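八月，晚上十点过

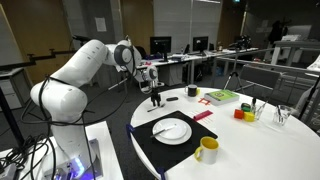 昨天下午收到 Trikeo 的邮件，说他们的客户支持系统被人进去过，工单附件可能被下载。邮件写得很短，没说哪一天进去的，也没说怎么进去的。我们用 Trikeo 收报修单有好几年，附件里什么都有：截图、日志、合同扫描件，偶尔还有用户图省事直接贴上来的密码。今天一早我先把导出的工单翻了一遍，按附件类型分开。翻到中午眼睛发花，桌上摊满了打印出来的清单，风扇一吹就跑，后来想起用夹子，就像白圆桌上那块黑垫子，边上夹两个蓝夹子，纸就老实了。下午的进度比上午快。

先把数记下来，免得明天又要重查。带附件的工单里，内容算得上敏感的有176张。其中4张里面有能直接用的口令，都是内部设备的管理账号，两张还是同一台交换机的。这台交换机去年换过，旧口令有没有沿用，我不敢凭印象说，登上去试了，沿用了。改掉。另外三个账号也改了，顺手把远程登录的来源地址收窄到运维网段。改完以后监控那边报了一阵红，是采集脚本还拿着旧口令在连，忘了一起换，又花了四十分钟。

做这件事最费时间的不是改口令，是搞清楚一个口令到底在多少地方用着。我们有一张表，表上写着三处，搜配置仓库搜出来五处，备份服务器上还有一处手写在脚本里。那张表以后不能再当依据了，只能当线索。

中午之前给 Trikeo 回了信，问了几个问题：

- 入侵发生的起止时间，按哪个时区算；
- 被下载的附件有没有清单，能不能按客户拆出来；
- 我们的接口密钥是否在受影响范围内；
- 已经关闭并删除的工单，附件是不是真的从存储里删了。

下午四点多来了回复，是模板。接口密钥那条答了，说“没有迹象表明”受到影响。这种话看多了，意思是日志里没找到，可日志保留多长时间没讲。我没再等，把密钥作废重发了。重发之后有两个小工具断了，一个是自动建单的，一个是每天早上发汇总的，都是小毛病，改一行配置的事。

最后一条没有答。我自己去试：找了一张春天就删掉的工单，浏览器历史里还留着附件的直链，点开，文件照样下得来。没登录的窗口也能下。所以他们说的删除，只是界面上看不见了。我把过程写成几步，连同下载时间一起补发过去，也存了一份在我们自己的目录里。这件事比入侵本身更让我不舒服，前年清理过一大批旧工单，当时是当作已经没有了来记的。

这么一来，今天上午那个176就不完整了。删除过的那批没在导出里。要补的话，只能从邮件通知里往回找，每张工单当时都发过一封通知，附件名在正文底下。邮件归档在 Dalora 那边，检索慢，一次只给看一页，但东西是全的。我晚饭后写了个小脚本让它慢慢拉，现在还在跑，看速度要跑到后半夜。脚本写得很糙，断了不会自己接上，所以每隔一会儿我得看一眼。

法务那边问要不要通知用户。我的意见是要，先通知附件里有身份证件和合同的，措辞就按已经知道的写，不知道的写不知道。他们倾向于等 Trikeo 出正式说明再发。我说对方的正式说明可能要等几个星期，而有人拿着合同扫描件去做钓鱼邮件，一个下午就够了。话说得有点冲，散会以后又发了条消息，把语气放平了重讲一遍。结果是明天上午定，草稿由我来起。

草稿晚上写了一稿，想留个底：

> 我们使用的一家外部支持系统发生了未经授权的访问。您过去提交报修时上传的附件可能已被他人获取。我们目前不能确认具体是哪些文件。如果您曾在附件中提供过密码，请立即更换。近期如收到提及您报修内容的邮件或电话，请不要直接按对方的指引操作，可先拨打您原来就在用的那个号码向我们核实。

读了几遍，把“深表歉意”那一段删了，挪到最后，只留一句。前面那些要让人一眼看见该做什么。“可能已被他人获取”这几个字法务估计会想改成更软的，我准备坚持。

顺便查了另外几家。Sadedis 存的是我们的考勤，跟这次没关系，但是登录后台一看，两步验证是关着的，管理员有六个，里面两个人早就不在这里上班了。账号停了，验证打开了。Keogh 那边是做证书续期的，权限给得很小，只能动它该动的那几个域名，这个当初配得好，不用改。看来那时候的我比较有耐心。

查的时候发现一个规律：出问题的都是当年急着上线的。急着上线，就先给个大权限，说好以后收，然后就没有以后了。我在日历上加了一条，每季度过一遍外部系统的权限，也不知道能坚持几回。上一次加类似的提醒是做口令轮换，响了两次之后被我自己关了，理由写的是“本周忙”。这回把提醒放到组里的共享日历上，关掉的话别人看得到。

还有附件这件事，光查是不够的。工单表单里那句“可上传日志及截图”应该改，至少加一句不要上传密码和证件。更好的办法是附件根本不进 Trikeo，传到自己的存储里，链接限期，过期就失效，删了就是真删。以前提过，嫌麻烦没做。算了一下，开发两三天，测试再两天，比这两天折腾的工夫多不了多少。写进下个月的计划里。

明天要做的：

1. 看脚本跑完没有，把旧工单的数补上
2. 通知草稿跟法务过一遍
3. 备份服务器脚本里那个手写的口令，换成从保管库取
4. 追 Trikeo 的时间范围和保留期
5. 停用账号的流程，跟人事对一下，离职那天就应该收到通知

第三条本来今天该做完，改到一半发现那个脚本还管着另一台机器的备份，半夜两点会自动跑，怕改坏了当晚没有备份，就先退回去了。口令本身已经换过，脚本里填的是新的，暂时不出事，只是写在明处不像样。

晚饭是在工位上吃的，面坨了。回来路上买了瓶水和一板电池，家里的门锁前天就开始叫。换电池的时候想起门锁的应用也是注册过账号的，用的哪个密码想不起来，翻了翻保管库，跟另外一个网站是一样的。一并改了。

十一点二十，脚本断过一次，停在归档的第四十几页，是会话超时。加了个重新登录的判断，从断的地方接着跑。先睡，闹钟定在两点，起来看一眼备份和这个脚本，没事再接着睡。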